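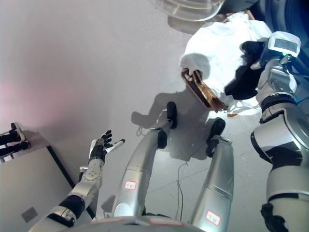
Cloth segmentation by release events: notes from August

Most of August went into a labeling problem. Our laundry policy is trained on head-view recordings of a humanoid handling mixed cloth items, and the recordings are long. Each one has to be cut into sub-tasks before the policy sees it. Up to now Hiu-tung Pan and I cut them by hand, and we disagreed often enough that I stopped trusting the boundaries.

The method we tried instead is called Galtemen in our repo (the name comes from an older branch and stuck). It places a boundary wherever the gripper state changes and the cloth mask under the wrist changes area within the next 12 frames. Both conditions are needed. Gripper state alone fires every time the hand adjusts its hold. Mask area alone fires every time the arm's shadow crosses white fabric on a pale floor, a case our mask model, Drenelach, handles poorly.

I ran it on 637 clips. After removing clips with missing wrist data, 406 were left with usable hand labels from both of us. A boundary counted as correct if it fell within the span between my label and Hiu-tung's, padded by 12 frames on each side. Under that rule Galtemen matched 80 percent of the hand boundaries. The old baseline, Barwood, uses joint velocity only and was clearly worse on anything involving two layers of fabric.

Errors were not spread evenly. Dark cloth over light cloth is easy. White on white is hard, and a small dark item on a white towel sits in between: the item itself masks well, but the towel edge gets merged with whatever is behind it.

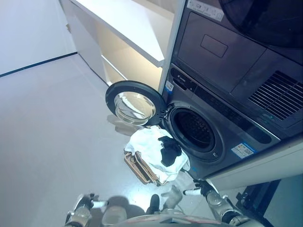

Washer side of the setup. Black sock on a white towel, basket at the open door.

The washer views have a second problem. The drum interior is dark enough that the mask is close to noise once cloth is inside it. For now I clamp the mask at the gasket and treat anything past it as gone. It is crude, and it loses the placement boundary if the hand goes in and comes back out still holding the item.

The other source of errors is contact with things that are not cloth. When a rigid object lies against a garment, the area under the wrist can change with no release at all. Tóth, the tracker we use for rigid parts, can be run first and its region subtracted. That fixed most of the false boundaries I checked by eye, but I have not rerun the full set with it.

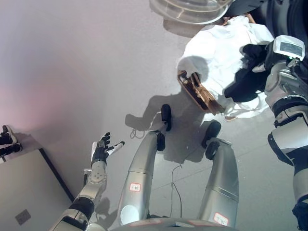
Dark navy cloth in the right hand, white garment underneath, brown rectangular object tucked into the fabric.

Open items: rerun with the subtraction step on, replace the clamp at the gasket, and relabel the clips where Hiu-tung and I were more than 80 frames apart. Those probably should not have been scored in the first place, as the padded span is so wide that almost any boundary lands in it. The threshold on mask area is also still one global value. Per-item thresholds looked better on a small test, but I tuned them on the same clips I tested on, so I am leaving that number out.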